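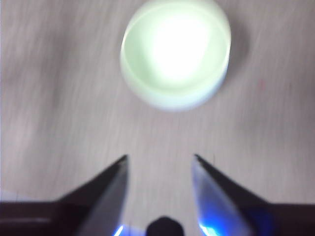

Wrist camera washes out on pale cups, is it the camera or the gripper?

Posted by mintsauce_rig, Sep 10, 2023

I'm trying out two parallel grippers on the same arm, a Camach and a Cluretar, both with the small wrist camera looking down between the fingers. The Camach has narrow pointed fingertips, the Cluretar has wide padded ones. The job is plain pick and place with light cups and bowls.

My trouble is with the pale green cup. Seen from above, the inside goes to pure white, and the rim is only a thin line. The tabletop smears into streaks when the arm moves. Our cup finder gives a centre that jumps from one picture to the next, and the fingers close off to one side. Darker cups are fine with both grippers.

I have a second camera on a fixed stand, so I could use that for finding things and keep the wrist one for the last bit.

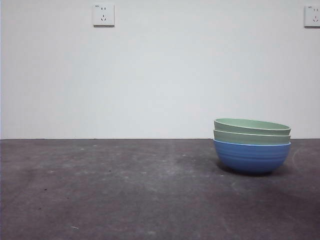 Stacked bowls are the other half of the job. With two greens inside a blue one, the fixed camera gives me a clear outline for the stack, but I can't get it to tell me where the top green rim ends and the next one starts. The narrow tips ought to be better for getting between rims, but I don't want to choose a gripper on the strength of a bad camera setting. What would you change first?

Posted by olatunji_bench

Change the exposure first and leave both grippers alone until that is done. Most of these little cameras come set to automatic, and they judge the whole view. A grey table and dark finger bodies at the bottom will push the exposure up, and the cup pays for it. Turn automatic off, put the cup under the fingers and bring the exposure down until you can see the bottom of it. The table will look dull. Leave it dull.

A shorter exposure will also cut the smearing. If it gets too dark, add light from the side. Stop the arm and wait 1000 milliseconds before taking the picture you measure from. You can shorten that later.

For the comparison, use the same saved exposure for both grippers and the same starting positions. I ran 794 picks in August on a Mundirness arm and had to throw out the first batch because automatic exposure was still on for one gripper and off for the other.

On the bowls, I would not ask a side view to separate two rims of the same colour. Find the stack with the fixed camera, go above it, and find the top rim with the wrist camera. If the top bowl sits at a tilt, go for the high side of the rim.

Posted by greycable

we just put matt tape on the shiny fingers and it helped a bit. never bothered with exposure

Posted by tern_and_clamp

Agree with the exposure advice. I would add that thin tips can push a light bowl along before they grip it, so try a slower close before you mark the Camach down. For nested bowls I prefer one finger inside the rim and one outside, with a small lift and a pause. Check the gap between the fingers after the lift. If it is wider than one bowl wall, you have probably picked up two.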